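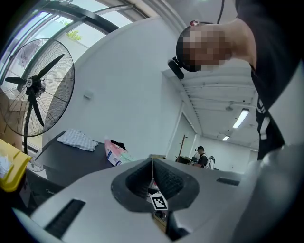 A hand-held gripper in an office, with a person leaning over it.

Rakiya Fashola had been the member for Himumden for less than a year when the province announced it would close the service counters in Bareck and Kedus. The counters handle driver's licences, health cards, birth certificates and property tax payments. Under the plan, residents would do most of that online or drive to Abera.

Fashola sits on the legislative committee that reviewed the closures in August. She spoke to us the morning after its report was tabled.

"The ministry came in with a savings number and very little else," she said. "I asked how many people use the Bareck counter in a week and they took the question under advisement. We got the answer three weeks later. It was 300."

The figure for Kedus was 60, and the ministry has leaned on it. Fashola does not dispute that Kedus is quiet. She said the same staff member also answers phones for the regional office, and that the work would have to go somewhere.

"If you take that person out, the calls go to Abera, and Abera already has a line out the door by 10 a.m. I've stood in it."

Detlef Haberkorn, the assistant deputy minister responsible for the program, told the committee that online renewals had grown every year and that the counters were built for a different time. He said mobile staff would visit both towns twice a month. Fashola pressed him on where the visits would be held and whether they could issue photo ID. He said the locations had not been settled and that photo ID would be available "in a later phase."

She called that the most useful exchange of the hearings.

"Most people who come to my office about this need photo ID. They've lost a licence, or they've turned 16, or they've moved here from another province. You can't tell them a later phase."

The committee received 677 written submissions, most of them from the two towns. Fashola read them over two weekends. Many were a line or two. Some described giving up a day's pay to make the trip to Abera, a drive of 200 kilometres return from the north end of the Kedus district.

"One man wrote four pages on the winter road," she said. "He had the plowing times in it. It was better than the ministry's transportation section."

The report recommends that Bareck stay open five days a week and Kedus drop to two, with the phone work kept where it is. Government members supported the Bareck recommendation and split on Kedus. The minister has 60 days to respond and is not bound by any of it.

Asked whether two days a week was a loss, Fashola said she would have preferred three and voted for two.

"I wanted something that would pass. There were people in Kedus who were unhappy with me for that, and they've told me so. I had one at the grocery store last night."

She has asked for the lease terms on both buildings. The Bareck lease runs out in the spring, and she wants to see whether the ministry has started talks to renew it.

"They'll have to write back eventually," she said. "I'll put out whatever they send me."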